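Parvaneh Azimi
August 25, 2024

1/ Finished the evaluation of the Flakel two-arm tabletop kit. Notes below for anyone with a purchase request open. We paid for the unit; the vendor has not seen these posts.

2/ What ships: two arms, two grippers, one controller, the Nedley control software, and a cable set. The table is extra. We used our own.

3/ Setup took a day and a half. Most of that was the base calibration between the arms. The manual covers one arm well and gives the second arm a paragraph. Support sent a longer procedure when asked.

4/ Test task: pick a small block, place it inside a marked square, return to start. One block per cycle, arms alternating. Total over the trial: 1,307 cycles.

5/ Failures: 18 missed grasps, 16 placements outside the line. Nearly all the bad placements came from one arm before I redid its calibration. After that I stopped changing settings.

6/ The missed grasps are a different problem. The gripper approaches well at a steep wrist angle but has little clearance when another object is close by. The planner does not treat neighboring blocks as obstacles unless you register each one by hand.

7/ Nedley itself is stable. Logging is good: joint positions, gripper state, and a timestamp per event, exported as plain CSV. The path editor is slow. Undo goes back one step only.

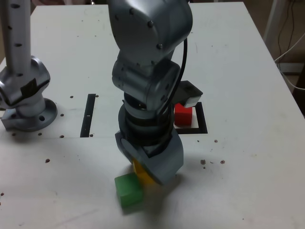

8/ Cable routing needs work. There is a clip kit, sold separately. I would want it in the box at this price, which for us came to roughly 4,000 over the single-arm version.

9/ Compared with the Nudmont unit Banafsheh Ranjbar tested in June: Flakel is quieter and has the better logs. Nudmont handles clutter better out of the box. Repeatability was too close to call with our fixtures.

10/ Recommendation: buy if you need two arms and clean data – skip if your parts arrive jumbled. I will rerun the clutter test when the next planner release is out. Calibration script is on request, replies are open.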